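Lists > bench-automation > Archive > 2020 > Budgeting and purchasing

Print this message | E-mail this message

Subject: Re: What to put in the request for a second two-arm booth
Date: Oct 3, 2020

> We have been told to hand in equipment requests for next year by the
> end of March, and I would like to ask for a two-arm tabletop booth
> like the ones people on this list have. I have quotes for the arms
> from Overgaard and from Jastudetti and they are close. What I can't
> work out is everything else. Our last request was cut because we came
> back twice for more money after the arms arrived. What did you leave
> out the first time, and what would you leave out on purpose? We want
> to do sorting and tidying work with small household items, nothing
> heavy.

We went through this with our own second booth, so I will answer from what we spent and not from what the quotes said.

First, the arms were the easy part. We had the Overgaard quote and the Jastudetti quote side by side and the difference was smaller than the freight. We picked on delivery time. If your two are close, do the same and put your effort into the other pages of the request.

The lines we left out the first time were the wrist camera brackets, spare gripper fingers, the front rail and its mounting plates, and cable. We had listed "cameras" as one item and assumed brackets came with them. They did not. Cable was the worst. We ordered what the drawing said and then found that an arm reaching to the back of the table needs a lot more slack than an arm parked at the rail. We ended up placing 9 small orders in the first year, and every one had its own shipping charge. Put in one cable line with a generous length and be done with it.

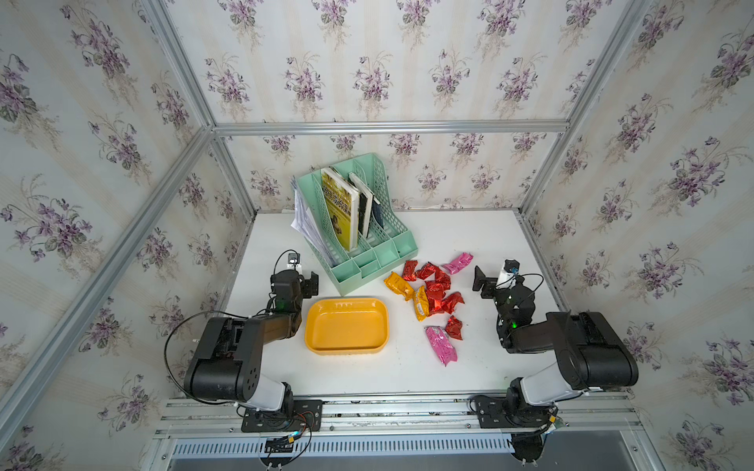 Second, spares. Our rule now is one full set of fingers per arm on the shelf, plus one wrist camera for the booth. The lead time on fingers was 16 days when we last ordered and we lost most of that to waiting. A spare arm is too much to ask for at your size. I would leave it out and write down who you would borrow from.

Third, the frame. We bought aluminum bar cut to length through Wistunus and put it together ourselves in an afternoon. A ready-built booth costs more, and you will move the bars anyway once you see where the elbows go. Ask for a few extra corner brackets. Wall covering can go on the same line as the frame. Ours came out of the general supplies account and then had to be moved over, which took longer than hanging it. 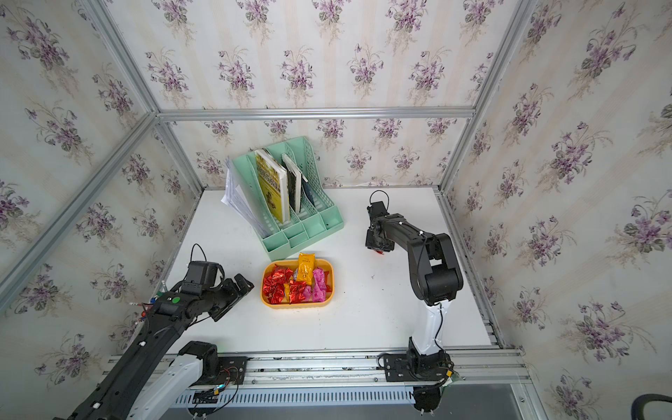

Task items need their own line, and it should be marked as something you buy again. Our first request had no money for these at all and people were bringing things from home. They are cheap, but they wear. Wrappers lose their crimp and stop looking like what you bought. For the kind of tidying you describe, a plastic file organizer with a few books and a tray of wrapped snacks, as we have on the table there, covers a fair range of shapes without costing much. Buy the same organizer and the same tray twice, on day one. When ours cracked the color had been dropped, and we had to order from a reseller. We set aside $388 a year for this line and have not gone over it. Some of that is desk items such as staplers, and the rest is mostly snacks. Keep the receipts together, because food on an equipment account will get a question from somebody - ours did, and a one-line note saying they are handling samples settled it.

Fourth, people's time. This is the one I would fight for. We planned 6 weeks from delivery to regular use and needed all of them. Assembly was short. Most of it was calibration, cable routing, and training the operators. If your form allows labor, put it in. If it does not, say in the cover note who is giving up the hours, so that it is agreed to before the boxes come.

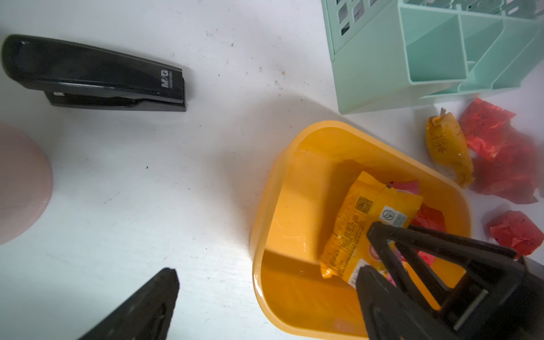

Should the request cover both booths together or just the new one?

Write it for the new one, and add a short shared section for spares that fit both. We tried a combined request and it was cut by a flat percentage, which left us with arms and no rail. Separate lines are harder to shave without someone noticing what goes missing.

What I would leave out on purpose: a second computer (share the one you have until it is a problem), any service contract in the first year, and custom grippers. Prolleditz offered us a custom set and we are glad we waited. The standard fingers have done the work so far, and we know a lot more about what we would ask for than we did then.

I have our line sheet as a spreadsheet with prices taken out. Write to me off list and I will send it. If you get a firm delivery date from Jastudetti, I would like to hear what it is - we may be ordering brackets from them before spring.

Print this message | E-mail this message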